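Home | Notebook | Parts shelf | Wiring notes | Search

Print this page | E-mail this page

Workshop notebook: the old tower, cable day (June)

Opened up the desktop tower again, mostly to sort out the cabling before it goes back under the bench.

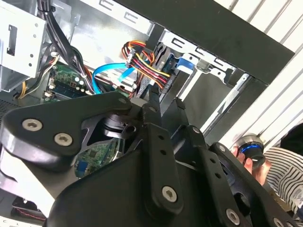 Harsh Bisht reckons I should pull every cable, lay them out on a towel and start over, and that anything less is just moving the mess from one corner to another. Fair enough, and he may well be right, but I had one morning and I wanted the thing bootable by lunch, so I went for the half measure. Harsh, if you're reading this, you can have the next one!

So, where we are. Side panel off, case tipped over so I could get at the drive cage end. The big black bundle that comes down past the cage is the real nuisance. It bends in toward the middle and sits right over the board, and every time I want to get at a connector I have to shove it out of the way with the back of my hand (and then it creeps back, of course). Whoever tied it last used one of those stiff plastic ties and cinched it way too tight, so the whole lot behaves like a garden hose. I snipped the tie and put a strip of hook-and-loop on it, looser. Already nicer.

The yellow and black wires by the cage I left alone. I did think about tucking them behind, but there isn't much slack and I don't like pulling on wires I haven't traced all the way to both ends. Note to self: trace them next time, with the good flashlight. The good flashlight is in Feng-yi's drawer.

SATA cable next. It's the bright blue one, so at least you can't lose it. It was making this great swooping loop up near the top for no reason I could work out, it's just too long for the job. Pak-hei Lai says there's a short one in the Kimetti box on the second shelf. I went and looked and found two, but one has a cracked latch so call it one. Haven't swapped it yet. I want to do a proper copy of the drive first, I've been bitten before by fiddling with data cables on a machine that "has nothing important on it" and then somebody needs a folder.

Dust: not terrible. I did the vent holes with the soft brush and then the vacuum held a little way off, and got a decent gray pile out of it. The brush sheds, by the way. I picked 15 minutes' worth of bristles out of places bristles shouldn't be. Can we please get a better brush? Britta Vogler mentioned the Cimeo ones, which are more money but she's had hers for years.

Had a look over the capacitors while I was in there. That was the real worry, seeing as this machine had those random shutdowns in the spring. No bulging tops that I could find, no brown crust at the bottom. I'm not calling it a clean bill of health, I only looked, I didn't measure anything. Chin-lung Cheng thinks the shutdowns were the power strip all along and he's probably going to be smug about it.

Screws. I know, I know. The drive cage ones are in the blue-lid jar, and the side panel ones are taped to the inside of the panel itself, so DON'T tip the panel into the scrap pile. The bag of spares marked 373 is the fine-thread kind and does not fit the cage, I tried, it goes in half a turn and binds. I wrote "not cage" on the bag in marker. If you find coarse-thread ones loose on the bench they belong in the jar.

Put it back upright at 11:30ish, plugged in the monitor and keyboard, and it came up on the second try. First try it just sat there with the fan going. I pushed the memory in a bit harder on one side and that did it, though I couldn't swear it had moved at all. Ran for two hours after that while I had lunch and answered mail and it didn't shut off. That was on a different power strip, so Chin-lung gets his point for now.

Still to do:

- copy the drive (the 8 gig stick is no good for this, use the Vorkov external)
- swap the long blue cable for the short one
- trace the yellow and black wires
- check the clock battery, it came up with the wrong date again
- ask Feng-yi Shih whether the Sauerland people still want this tower or whether it stays with us

If it does stay I'd like to use it for the label printer, it's plenty for that and the laptop we have on it now is needed elsewhere. Leaving the panel off until the copy's finished. Please don't stand coffee on it.

Later, same afternoon: the copy is going, very slowly. Pak-hei has taken the short cable out of the Kimetti box and put it on top of the case so it doesn't wander off.

Previous entry | Next entry | Back to top

Contact the workshop | Copyright the authors of this notebook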